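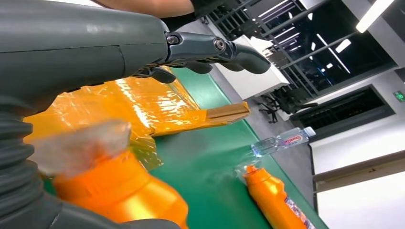 Attachment 1 – orange bottle, gray robot hand

Ticket 2000 – Diplomatic plates dropping out of citation export
Opened: Nov 28, 2018
Product: Fondus citation desk
Site: Kirkberg traffic court
Priority: high

Red light tickets on consular plates not reaching the protocol office. Export runs, says OK, file is short. 211 citations in the queue, 88 in the file. Regular plates all there.

Tried so far:
– reran export by hand, same count
– cleared cache, logged out and back in, no change
– switched to the Lozano station, same thing

Update: looks like the plate filter. Anything with a two letter country prefix gets read as out of state and skipped. Worked fine in August, before the Wulley plate table was loaded. Old table had a separate immunity flag, new one doesnt.

Update: put the old table back on the test server. Export gives 211. Tried the new table with the flag column added by hand – also 211. So its the missing column.

Still open: 2 citations show a hearing date and should not. Both drivers are on the accredited list. Pls do not mail summonses on those until the protocol office calls back, clerk has been told.

Need from vendor: fixed plate table, and a warning when the export skips rows. It just says OK right now wich is no help.

Status: waiting on vendor. Old table stays on live untill then.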